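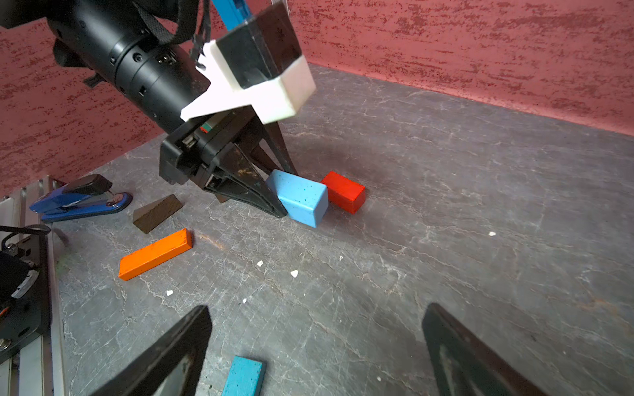 Genalyn Galang wrote in to ask if the light blue and teal blocks should really be two separate classes, given how close they look under the lamps. They stay separate in this release. The old merged label, blue_any, is still in the metadata for anyone who trained on it.

Pullisis Tabletop Objects

Pullisis is a set of labeled pictures of small objects on a gray marbled tabletop with red walls. The objects are toy-style blocks and ordinary desk supplies. It was put together for the Elow sorting benchmark, but the labels are general enough for other work on color, shape and position.

Contents

Images: 3,581
Table layouts: 214
Label format: one JSON file per layout
Views: close and wide

The block classes are red, orange, light blue, teal and wedge. The desk classes are stapler, pencil, marker and pencil_cup. A layout can have any mix of these. Objects that lean on each other are tagged contact, and blocks standing on end are tagged upright.

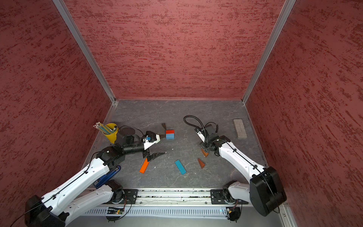

Labeling rules

Label a block by the color of its largest visible face. Speckles and scuffs are ignored when picking the color. The wedge has its own class and no color label.

If less than a quarter of an object shows, mark it partial and leave the pose field blank. Small debris on the tabletop is not labeled. Neither are the veins in the surface, though the rust-colored ones confused our first color filter and may confuse yours. If you use a threshold for orange, check it against a bare patch of table first.

Shadows are not part of the object. A tall block can throw a shadow as wide as itself, and early label files sometimes boxed both. These were redone in version 2.
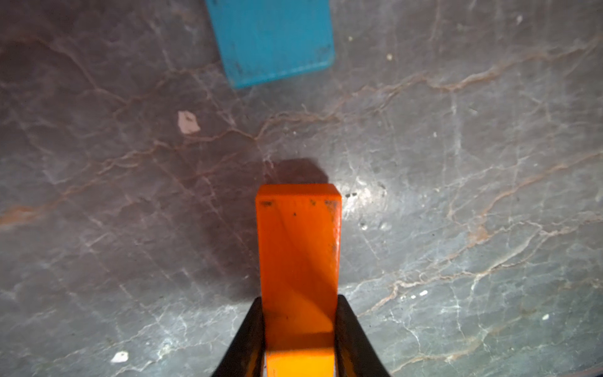

Fig. 3. Orange block, upright. Blue block lying flat behind it.

Glare is the main source of label errors. The tabletop is glossy in places, and a pale block next to a highlight can lose an edge. Layouts with strong glare have the glare flag set to true - filter on it if you need clean outlines.

Pencils in a cup get one group box. The cup gets its own box, drawn around the body and handle only, and the two boxes may overlap.

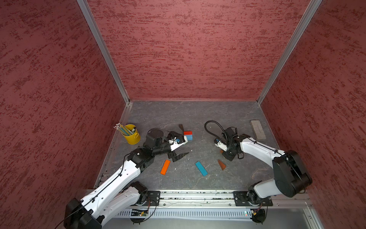
A marker in the same cup is boxed by itself, even when pencils cover part of it. Loose pencils get one box each.

Splits

The test split has 90 layouts and the rest are for training. No layout is in both. The Cruzado loader reads the split file directly. With Ladex, set the root folder by hand and turn off automatic shuffling.

Known problems

Teal and light blue are still mixed up in a few layouts labeled in January. Stapler poses are given to the nearest quarter turn only. Please report wrong labels with the layout number and the class name.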